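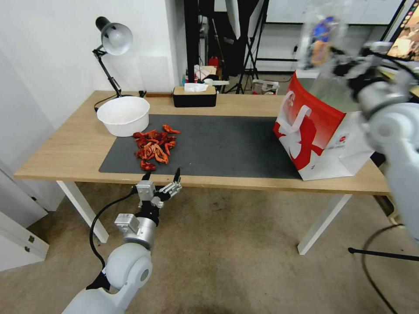
Plaveck Field Cot, Folding

A cot built for base camps, aid stations and long deployments. The steel frame opens in one motion and locks at 3 points along each rail. Load limit is 400 pounds.

The cover is a heavy polyester weave in tan or olive. It unlaces for washing and can be replaced without tools. Two side pockets hold a flashlight, a notebook or a radio — they are deep enough to close flat when the cot is folded.

Histik supplied 4,000 of the earlier model to contractors housing troops overseas. This version has wider feet for sand and gravel.

Carry bag included. Spare covers sold separately. Unit orders: ask for Ingrid Lindqvist. Next shipment in June.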